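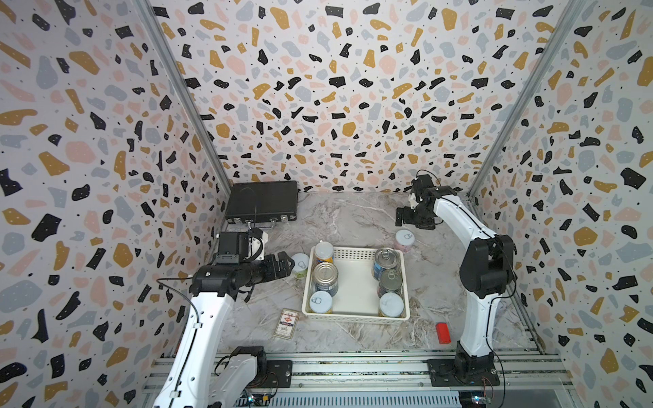

## 4. Surface pattern and the spoken chorus

The third production in our study was *Toto*, a one-act verse play by Nusrat Biswas for two speakers and a chorus of five. It was staged first at the Pretdale, where the audience sits on three sides of a low platform, and then at the Sarmiento, which has 600 seats and a conventional proscenium. The text and cast were the same in both houses. The set was rebuilt for the second, and the change gave us a chance to ask how much spectators notice of the walls behind a speaker when most of the action is in the words.

### 4.1 The two sets

At the Pretdale the designer used plain gray flats on the one side without seating. The chorus stood against them for most of the evening and stepped forward only for the two long odes. At the Sarmiento the flats were replaced by a three-sided box painted in imitation stone. Biswas had asked in her stage directions for "a room that might be a kitchen or a tomb," and the first set had been criticized by the company as being neither.

Imitation stone is common in modern-dress tragedy, but it covers a wide range of finishes. Marble patterns with faint veins tend to disappear at a distance and leave a pale field. Terrazzo patterns, in which irregular flecks of black, mustard yellow, pale pink, and blue-gray are scattered on white (Figure 1), keep more contrast and are harder to place in a period. The *Toto* box was painted with the first kind on the floor and the second on the walls. We did not test the two separately, and our findings apply only to the combination.

### 4.2 Method

Paper forms were handed out at the interval of the double bill, after *Toto* and before the companion piece. We gave out 1,262 forms over both runs and received 882 that could be used. Of these, 374 came from the Pretdale. The remainder came from the Sarmiento, where the interval was longer and the bar staff agreed to keep a collection box by the register. Forms were entered by hand into Zostora and checked by a second reader.

The form had six questions. Four were about the story and asked the spectator to name who had spoken a given line. One asked for any three words describing the place where the play was set. The last was an open box for comments. We kept the set out of the wording of the first four questions so that spectators would not be led to think about it before answering them.

### 4.3 Results

Spectators in both houses were good at assigning lines to the two principal speakers. Errors were mostly in the chorus lines, and these were more frequent at the Sarmiento. Distance is the simplest explanation. The rear stalls there are much farther from the stage than any seat at the Pretdale, and the chorus wore near-identical coats.

The place question gave a clearer difference. Pretdale spectators often left it blank or wrote words that described mood ("cold," "waiting," "nowhere"). Sarmiento spectators named rooms. "Bathroom," "bank," and "hospital" were all frequent, and "kitchen" appeared more often than "tomb." Several comments objected that the walls were too busy for the second ode, in which a single speaker recites for some minutes without moving. Others liked having something to look at during the same passage.

The director responded to these comments in the last week of the Sarmiento run by lowering the side light during the ode. The forms from that week show fewer complaints, although the audience was also smaller and included a large school party. We have left them in the totals.

### 4.4 Discussion

The results offer limited support for the view that a patterned setting draws attention away from verse. Spectators who mentioned the walls made no more errors in assigning lines than those who did not. What the walls seem to have changed is the sort of place people imagined, and with it the way they described the mother's final speech in the open comments. At the Pretdale it was most often called a lament. At the Sarmiento the usual word was "confession," and a few spectators wrote that she seemed to be speaking to an official out of sight. Section 5 returns to this speech and compares the cuts made to it between the two runs.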